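Unit 2: Comparing Hand-Held Grippers on Soft Goods
Robotics Laboratory, Room 506. Instructor: Siriporn Boonchu

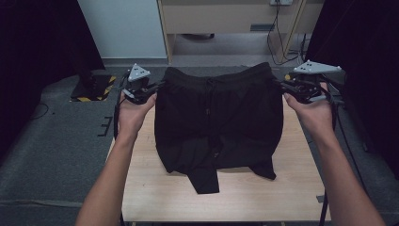

Garments are a demanding test for any gripper, as cloth changes shape whenever it is lifted. In this unit, students compare the Callham and Kordale finger sets on the same folding task.

Each pair completes 28 trials per set. A trial begins with the garment flat and ends when both hands release it. Record dropped corners, repeated grasps and total time.

Marker plates must remain in view of the head camera throughout. Trials in which tracking is lost are to be repeated.

Reports are due in April.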